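Looking after the team kit

June 22, 2020

With matches still on hold, most of us have at least one bag of kit that has sat in a cupboard since the last away game. Several parents have asked what to do with it, and the club has had a few questions about the new shirts from Grarkulitz as well, so this month's item is about washing, storing and handing back.

The first thing is to get everything out of the bag. Mud that has dried on is easier to deal with than mud that is still damp, so let it dry fully, take it outside and brush off what you can. Turn shirts and shorts inside out before they go in the machine. The numbers on the back are heat-pressed and they will crack if they rub against zips or the drum for long enough. Do up any zips on the training tops and keep anything with Velcro out of the load altogether. The goalkeeper gloves should be rinsed by hand in lukewarm water and squeezed, never wrung.

Wash cool. Thirty degrees is enough for nearly everything, and a full cottons wash at 90 will ruin a shirt in one go. We lost two of the Wannasri tournament shirts that way last year, and the supplier no longer makes that style. Use ordinary liquid detergent, a bit less than the bottle says. Please don't use fabric softener. It leaves a coating on the material that stops it drawing sweat away, and after a few washes the shirt starts to smell even when it is clean.

If a shirt already smells, soak it in a bowl of cold water with a cup of white vinegar for half an hour, then wash it as normal. Grass stains on white socks need a little washing-up liquid rubbed in with an old toothbrush before the wash. Blood should be rinsed in cold water as soon as you can get to a tap. 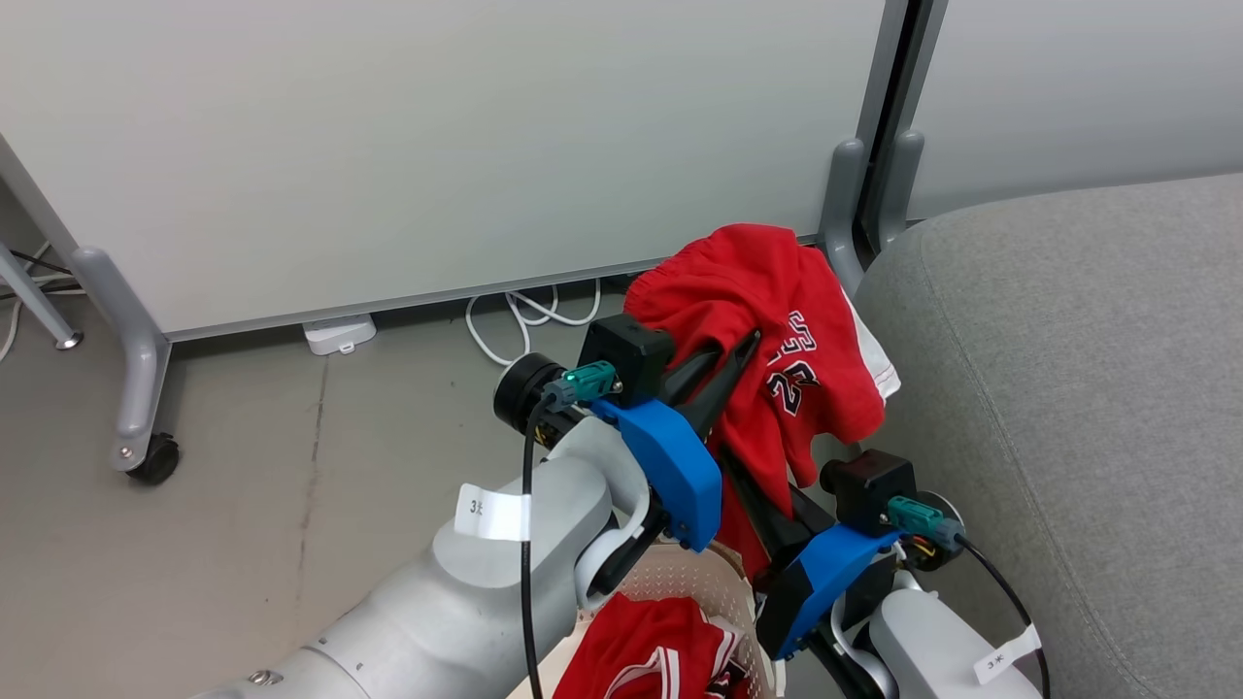 Drying is where most of the damage is done. Tumble dryers shrink the collars and make the badges curl – the under-11s' badges were the worst for this – so hang things up, out of strong sun if you can manage it. Red fades faster than the other colours we use. A shirt on a hanger by an open window will be dry by the next morning in summer. Shin pads and boots want the same treatment, with newspaper stuffed into the boots and changed once.

For storage, fold the shirts with the number on the inside and keep them somewhere dry. Plastic carrier bags are no good for more than a day or two. A pillowcase or a cardboard box will do very well. Check them once over the summer, especially if they are in a garage or a loft.

Now the handing back. Anyone moving up an age group should return their current shirt and shorts, but socks are yours to keep. Put the items in a bag with the player's name, team and shirt number on a piece of paper inside. Ivar Lindholm is taking returns at his house by arrangement, so please message him first and leave the bag in the porch. If you still have one of the old Skitach rain jackets, we would like those back too. Four are missing and they are needed for the coaches.

New shirts will be ordered once we know when the season starts. The league has said only that it hopes to have a full fixture list in place by November, with friendlies possible before then. Sizes from the Grarkulitz range come up small, particularly across the shoulders, and we suggest going up one from whatever your child wears now. A set of sample sizes will be available to try on when the clubhouse reopens.

Any shirts too worn to be passed down will go to the textile bank at Sistum. Please don't throw them out yourselves, as we need to cross the numbers off the list first.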